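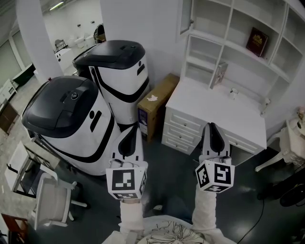 I lost most of October to a dropped tag, and I want to write it down while I still remember which version of which config file did what.

Some background for anyone new to this blog. Killo is the tracking tool I've been building for hand-held grippers. Each gripper carries a cube with square printed markers on it, the head camera looks down at them, and Killo works out where both hands are at every moment. Grerov is the part downstream that takes those hand paths, lines them up with the wrist camera video and spits out something a policy can train on. When Killo is happy, Grerov is happy. When Killo is sulking, I get hands that teleport.

And boy, did they teleport! I had a session of 2258 head camera images where the right hand looked perfect for ages and then flipped over, like the wrist had snapped around backwards, and flipped right back. If you've worked with square markers you already know what this is. One flat tag seen at a small size has two poses that fit its corners nearly equally well, and a bit of noise picks the wrong one. My solver was supposed to use every visible face of the cube together, so the flip shouldn't have been possible. Except I had a filter in front of it (my own, from last year, with no comment on it, thanks past me) that threw out any tag seen at a steep angle. So every time the cube turned, the second face got tossed and the solver was back to a single tag.

I took the filter out and let the solver weigh the faces by how many pixels they cover. Bad hand poses in that session went from 159 down to 2, and those 2 I can live with for now.

Then came lens trouble. The head camera is very wide, and my old calibration was fine in the middle and pretty bad out near the borders. Killo now undistorts only the tag corners and leaves the pixels alone, so it's faster too – a nice surprise.
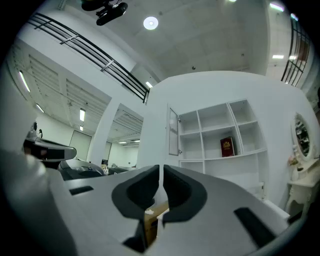 Wrist view, fingers nearly closed, with the red book on the shelf behind.

The wrist side is what I'm on this week. I want Grerov to read the finger gap straight from this camera, and it's fussier than I'd hoped. Two dark gray pads with thick rims nearly touching at the top is a hard thing to threshold when there are bright ceiling lights in view as well. Fixed exposure helps. I've got a little edge fitter called Deng that looks for the inner curves of both pads, and it does great until the gap gets really narrow, when it happily decides the two edges are one edge and reports nonsense.

My current plan is to fit a smooth curve over the last 100 readings and let Deng say "I don't know" more often. The branch is called merkdale if you want to poke at it. It doesn't have tests yet, and the config names are going to change again, so maybe don't build anything on top of it.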